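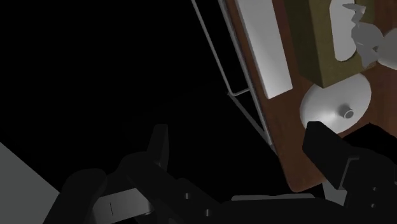 The Lalau Street documentary is finished. The final cut runs 20 minutes and was delivered to the Papadakis Short Documentary Festival on November 9, 2019, one day before the submission deadline. I am grateful to everyone who agreed to be interviewed.

The film concerns the Lalau ferry landing and the families who operated the river crossing there until the bridge opened. Filming began in May, with a crew of 2: myself on camera and Ebere Akande on sound. Ms. Akande also conducted the longer interviews, several of which were recorded in kitchens and on porches at the request of the participants.

The editing took considerably longer than planned. We returned with 884 clips, and the first assembly was well over an hour. Most of the material on the bridge construction was removed. It was sound footage, but it drew attention away from the ferry operators, who are the subject of the film. One interview with a retired ticket clerk was also shortened, and I regret that loss more than the others. The full conversation will be given to the county library along with the transcripts.

Readers have asked about equipment. The interviews were lit with a single Ralari panel and whatever window light was available. Transcripts were prepared in Jitalport, which handled overlapping speech poorly, and Ms. Akande corrected many pages by hand.

A local screening will be held at the Lalau Grange Hall, which seats 209. Admission is free, but seats must be reserved in advance through the contact page. Participants and their families will be seated first. The film will not be posted online until the festival has announced its selections.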